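**Ait Brahim Seed Collection: cataloging and storage**
Interim report to the Granier Fund
Prepared by Shaimaa El Fassi, project lead
Period ending 20th March

## 1. Status

The collection holds 2346 packets of vegetable, grain and forage seed, nearly all in folded paper envelopes with handwritten labels. At the close of the period, 2000 packets had a complete catalog record. Of the remainder, 154 are on hold for the reasons set out in section 3, and the others are in the normal queue.

Spending is within the approved budget on every line except storage materials, where a transfer is requested (section 6).

## 2. Cataloging

Each record carries the packet number, crop, local name, place of collection, year where written, net weight and condition code. Local names are entered exactly as they appear on the envelope, with a second field for the standard spelling. The second field was added partway through the period, after searches on barley and broad bean returned incomplete lists. Earlier records have been corrected.

Records are held in Stomix. The first import failed on envelopes with two packet numbers, one from the original ledger and one from a later renumbering. The ledger number is now the primary key and the later number is stored as a cross-reference. Duplicate checks run at each import and the error log is kept with the project files.

Weights are taken on the bench scale after removal from the outer bag. Packets under one gram are marked as such and given no figure, as the scale is not reliable in that range.

## 3. Packets on hold

The held packets fall into three groups. The largest has labels that are legible but name a place we have not been able to match to any map. The second has insect damage to the envelope and has been isolated in sealed bags. The third contains mixed seed. No packet in the third group will be separated until the seed has been identified under magnification, and the original proportions will be noted before any sorting.

Freezing of the isolated packets follows the cycle in the approved plan. Inspection after the second cycle is still to be done.

## 4. Storage

The original proposal called for steel drawers throughout. Following the review of handling needs, small wooden units are under consideration for reference packets that are consulted often, with the main collection remaining in sealed containers in the cold room.
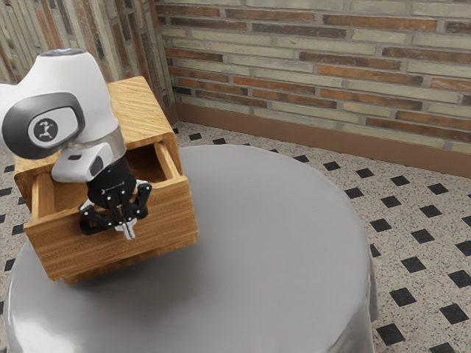 *Figure 1. Wooden box on a round table.*

The points to be settled for the wooden units are internal drawer height, the gap at the drawer front, and the finish. Upright filing needs enough height for the envelope plus a divider tab. Filing flat uses less height but means lifting a stack to reach the lowest packet, and the older envelopes tear at the fold when this is done repeatedly. Upright filing is therefore preferred.

Unfinished wood can give off acids that yellow paper. Any unit adopted will be lined with buffered board, and an indicator strip will be left in a closed drawer for four weeks before packets are moved in. 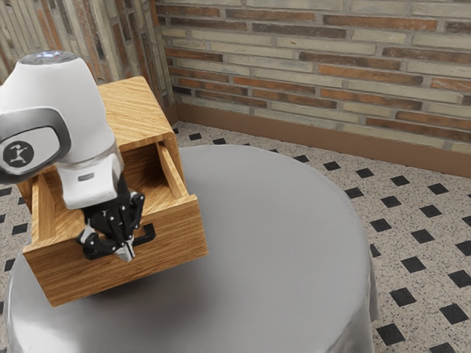 *Figure 2. Small wooden cabinet, drawer open.*

Osamex has quoted for dividers and lining board. The quoted board is heavier than specified and would reduce usable drawer width. A revised quotation in the lighter grade has been requested.

## 5. Germination testing

Testing was limited to 80 packets, selected by crop and by age. Samples were set on damp paper at constant temperature and scored at seven and fourteen days. Results for the grains are complete. The forage legumes need a longer count because of hard seed coats, and a scarified set is being run alongside the untreated one.

Two trays were discarded after mold spread between samples. Spacing has been increased and the paper is now changed at the first count. The lost samples will be repeated where enough seed remains in the packet.

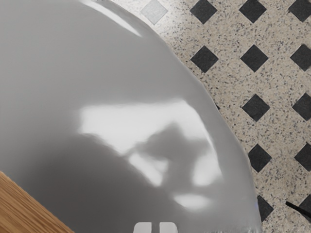

Temperature logging in the cold room was continuous except for one gap caused by a flat battery in the logger. The door seal has been replaced. Relative humidity remains above target after each period of heavy access, and takes several hours to come back down. Retrievals are now grouped into one session per working day.

## 6. Requests and next steps

- Approval to move unspent travel funds to storage materials.
- Approval to extend germination testing of forage legumes to July.
- Confirmation of whether place names should be public in the online catalog, or limited to district level.

Work in the next period will cover the queued packets, the second inspection of isolated material and the drawer lining trial. The full catalog export will be supplied with the final report.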